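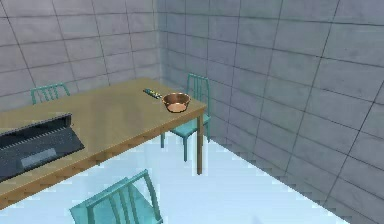
Why Does Copper Change Color?

A new copper penny is bright and reddish orange. A penny that has been in a drawer for years is dull brown. Some copper roofs are pale green. All three are the same metal. The difference is on the surface.

What is copper?

Copper is a metal, and it is also an element. That means it is made of only one kind of atom. Most metals are gray or silver in color. Copper and gold are two that are not.

People dig copper out of the ground. Usually it is mixed with rock, and the rock with metal in it is called ore. The ore is crushed into powder, and then the copper is separated and melted.

From orange to brown

Air is a mix of gases, and one of them is oxygen. When oxygen touches copper, the two slowly join together. They make a thin layer called copper oxide. At first the layer is so thin that the metal only looks a little less shiny. As it gets thicker, the copper turns brown and then dark brown.

This is called tarnish. Silver tarnishes too, but it turns black.

From brown to green

Copper that stays outdoors keeps changing. Rain, air, and tiny amounts of other chemicals react with the brown layer. After many years it becomes green or blue-green. The green layer is called a patina (say "puh-TEE-nuh").

The roof of the old town hall in Crichton was bright orange when it was built. It took almost 70 years to turn green all over. The side facing the sea changed first. Salt in the air speeds things up.

Is the green layer bad?

Not for a roof. The patina covers the metal underneath and slows down any more change. Rust on iron is different. Rust flakes off, and then fresh iron is left open to the air and water.

A green layer is bad on anything used for food. Copper can get into sour foods such as tomatoes or lemon juice, and too much of it makes people sick. For this reason many copper pans have a lining made of another metal, often tin or steel.

How hot does copper have to be to melt?

Very hot. Copper melts at 1,085 degrees Celsius, or 1,984 degrees Fahrenheit. A kitchen oven cannot get close to that.

Try it: clean a penny

You need a dull brown penny, a small bowl, vinegar, and a teaspoon of salt. Ask an adult before you start.

1. Pour enough vinegar into the bowl to cover the penny.
2. Stir in the salt.
3. Put the penny in and wait five minutes.
4. Take it out and rinse it well under the faucet.
5. Dry it with a paper towel.

Wash your hands when you are done, and pour the vinegar down the sink.

Words to know

Element: a material made of only one kind of atom.
Ore: rock that has metal in it.
Tarnish: a dull layer that forms on some metals.
Patina: the green layer on old copper.

Written by Catriona Galbraith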